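Sorting loose nuts and bolts, clear box or drawers?
Workshop storage > Small parts

drosgate55
Ok so inherited a coffee can of hardware, roughly 300 pieces, hex nuts, bolts, washers, all mixed. Want it out of the can and into something I can see thru. Thinking one of those clear divider boxes. Dumping a little at a time on the table and picking by size.

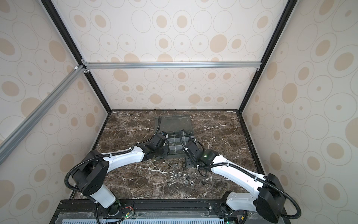 Bolts first, then nuts to match. Washers last becuase I hate washers. Question is do I go one size per compartment or keep bolt + nut + washer together as sets? Changed my mind twice since May.

skotholm_shed
One size per compartment. Sets sound nice till you need six nuts and no bolts.

Ottilie Rüegg
Disagree. Sets. I grab one compartment and go. Ran it that way on the Ultisach shelving job, never dug for anything.

drosgate55
See this is my problem, both make sense. Leaning sets for the common sizes, odd stuff by itself. Small pieces go in the front row so I can reach them.

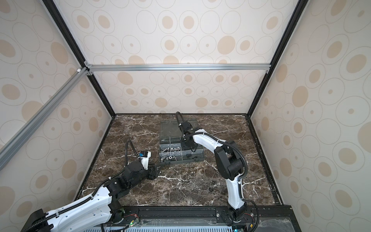 skotholm_shed: front row is fine but check the dividers before you carry it anywhere. If they dont reach the lid the washers walk. Had a whole box remix itself in the truck. Drawers dont do that.

Ottilie Rüegg
Drawers do exactly that if you tip them. Keep the box flat, problem solved. And label the cells not the lid, lid labels are backwards when its open.

drosgate55
Good call on labels, would of put them on the lid. Going with the box, drawers are too much for one can.

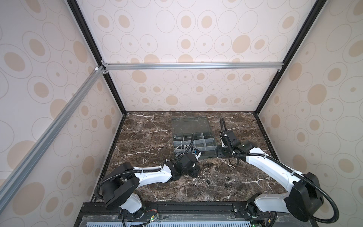 Organizer with the lid open

salehi_581
Get a second box now while they still sell the same one. You will find another can.

skotholm_shed
Still say drawers.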